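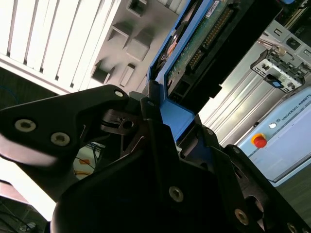
Compliance Support Specialist (part-time, remote)

Hi there! I run the customer side of Okton, and I'm looking for one more person to join my little corner of the company. We make record-keeping software that helps small medical offices stay on the right side of the patient privacy rules. Think dental practices, physical therapists, sleep clinics, a couple of very busy podiatrists. Right now we look after 117 offices, and the phone rings a lot more than it did back in September, when we took over the Rimow customers.

So what would you be doing? Mostly talking to people. An office manager calls in a panic (a fax went to the wrong number, or somebody left a printed schedule on the counter) and you walk them through writing it up in our incident log. You'd also run the yearly risk review with each office on your list. I do these by phone with the worksheet open on my screen, and they take as long as they take. Some people want to get through it fast and get back to patients, and some want to tell you the whole history of their filing cabinets. I like both kinds!

You'd start with 40 offices of your own, mainly in the Eide area, and I'd sit in on your first few calls.
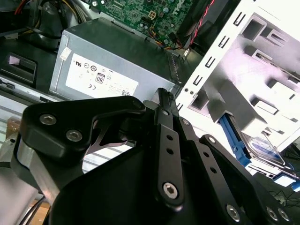 Inside an open desktop computer case.

What I'm hoping for:

Three or more years working in or with a medical office. Front desk counts. Billing definitely counts.
You know what a business associate agreement is, or you've at least had to chase somebody for a signed one.
Clear, friendly writing. We send a lot of follow-up emails and I read all of them.
A quiet place to take calls, with a door that shuts. We talk about private stuff all day.

Coding experience isn't needed. If you've used Ivamach for scheduling or charting that's a nice plus, as a good chunk of our offices are on it and their export screens are, um, an acquired taste. I have a cheat sheet.

The hours are 80 a month, and you can spread them out pretty much how you like as long as you're reachable in the mornings, when the offices do their calling. Pay is hourly and I'll tell you the rate in my first email back, before you spend any time on an interview. Training is paid at the same rate. We do run a background check once we've made an offer, and you'll take the same privacy course our customers take (I wrote the quiz, sorry in advance).

To apply, send me a resume and a short note through the contact form on our site and put "support" in the subject line. In the note, tell me about a time you had to explain a boring rule to somebody who really didn't want to hear it. A paragraph is plenty. Skip the formal cover letter, please!

I'm taking applications through December 21, 2019. Everyone who writes will get an answer from me, even if it's a no, and I'd like the new person to shadow calls for a couple of weeks before picking up a list.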